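Dia de corrida em casa: como deixar a sala pronta antes da largada

Por Nazma Mondal
19 de março de 2025
Tempo de leitura: 3 min

Quem gosta de automobilismo sabe que a corrida começa bem antes da luz apagar! Lá em casa a gente recebe os amigos em quase todo GP, e com o tempo fui juntando uns truques que deixam a manhã muito mais gostosa (e a segunda-feira também).

Comida primeiro. Pão de queijo congelado vai ao forno quando começa a volta de apresentação, e assim sai dourado mais ou menos na primeira rodada de pit stops. Para a pipoca, 288 gramas de milho enchem duas tigelas grandes. Adoro jogar páprica defumada por cima, com a pipoca ainda quente!

Café em garrafa térmica, sempre. Escalde a garrafa com água fervente antes de encher e ele chega quente até a bandeirada, mesmo com safety car no meio. Minha amiga Dilruba Hettiarachchi faz o mesmo com chocolate quente, e as crianças amam.

Mancha de molho no sofá? Não esfregue! Encoste papel-toalha, deixe absorver e depois passe um pano com 400 ml de água morna e uma colher de detergente neutro. No boné e na camiseta da equipe, lave do avesso, na água fria, e seque na sombra. O vermelho agradece.

Para o controle remoto engordurado, cotonete com um pouquinho de álcool isopropílico entre os botões, com as pilhas fora.

E o lixo, claro. Eu forro o cesto antes de todo mundo chegar e já guardo uns sacos dobrados no fundo, por baixo do que está em uso. Encheu, tirou, o próximo está ali, uma maravilha! Se o saco costuma escorregar, dobre bem a borda para fora e dê um nozinho na sobra.

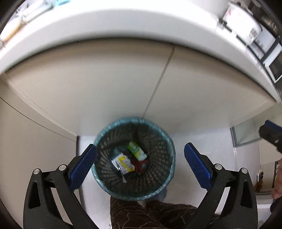
Cesto forrado, com o saco dobrado por cima da borda.

Acabou o pódio, uma pessoa recolhe os copos e outra passa o aspirador de mão nas almofadas. As tigelas ficam de molho enquanto a gente discute a estratégia dos pneus, e essa conversa vai longe!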